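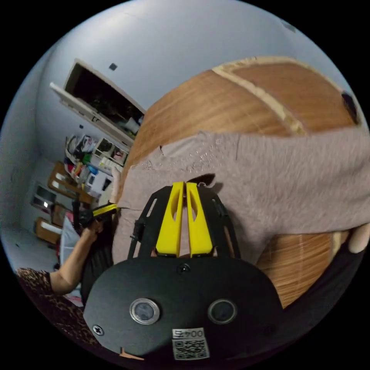
The Festa round table in honey-orange wood, with a pinkish-beige cloth laid across it.

Festa round table and Sasum bamboo bed mat
Item 623, sold as a set or separately
Set price: 200
Updated January 8, 2021

I've been putting off listing these two together, mostly out of greed. I like them both and the table in particular has been very handy to have around! But Rawashdeh is a small shop and I keep filling it up with things I refuse to sell, so out they go.

Let's do the table first. It's a big round one with a light, warm grain, the kind of orange-gold that looks good with nearly anything you throw on it (pink knits especially, it's a lovely combination). It has been used and it looks used. There's a pale worn strip along the curve where the veneer edge shows lighter, and a dark spot near the rim. I tried furniture wax on the spot and then gave up, so please assume it stays. If you want a perfect top, buy a new table. If you eat breakfast and sort socks at yours, you'll stop seeing the marks in a week.

What I like it for is laundry. Folding on a round top sounds silly until you try it with another person. You can stand anywhere, no one gets the bad corner, and a sweater can lie out flat with the sleeves spread and still leave room for a stack next to it. The surface doesn't catch on wool either. I ran an old pair of tights over the whole edge to check, including the worn part, and didn't pull a thread.

The legs unscrew. You'll need a wide screwdriver and a bit of patience with the last one, which is stiff. I'll put the screws in a taped envelope under the top.

Now the mat. It's bamboo, narrow brown slats laid close together, with a soft shine to them and a woven border in tan with darker brown swirls. A thin dark stitched band runs between the border and the slats. I think the border is what makes it - the plain ones I've had in before always looked a bit like something meant for a window.

These mats go straight over the bed in place of a sheet, and if you sleep hot you'll wonder why you waited. By July I don't want fabric anywhere near me. In winter I leave mine on anyway and put a blanket over it at night. It makes a nice firm surface for folding in the daytime, better than a squashy comforter, where everything slides into the dip you're sitting in.

Cleaning is easy. Wring out a cloth in plain warm water, wipe along the slats and not across them, and let the mat air before you roll it. No bleach, please. Roll it with the slats facing out and tie it loosely. Don't fold it! A hard crease will break the backing and I can't fix that for you.

One warning for knit people: shake out anything fluffy before you put it down on the mat. Lint gets into the gaps between the slats and you'll be there with a soft brush getting it out. A fuzzy pink sweater can keep you busy for an entire evening.

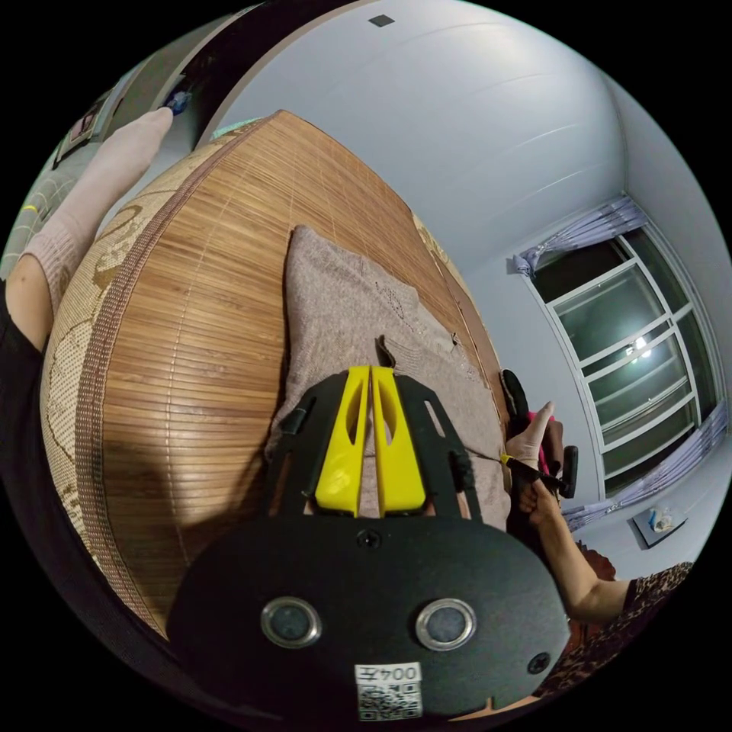 Leen Sleiman wrote in to say she's had a Sasum mat on her own bed for two summers and it still lies flat, but that she'd tell anyone with long hair to wear it up at night. She also asked if the border can be washed separately. It can't, it's sewn on. Dab it with a damp cloth and a drop of dish soap and blot it with a towel.

Bits people usually ask me:

Can I have only the mat? Yes. Send me a message and I'll work out a price, but I'll give anyone who wants the whole set first go at it.

Do you deliver? The mat can go by mail, rolled. The table is pickup only, or you can arrange a van with Clindar, who have moved plenty of my stuff and bring their own blankets. Bring a helper if you're picking up yourself. There are stairs.

Will you hold it? Two days, then it goes back on the page.

Returns: a week on the mat if it doesn't suit your bed. Measure first, please, and send me the numbers if you're unsure. The table I'd rather you came and looked at. I'm happy to put the kettle on.

Messages go to Aarti Sachdeva at the shop, and yes, that's me.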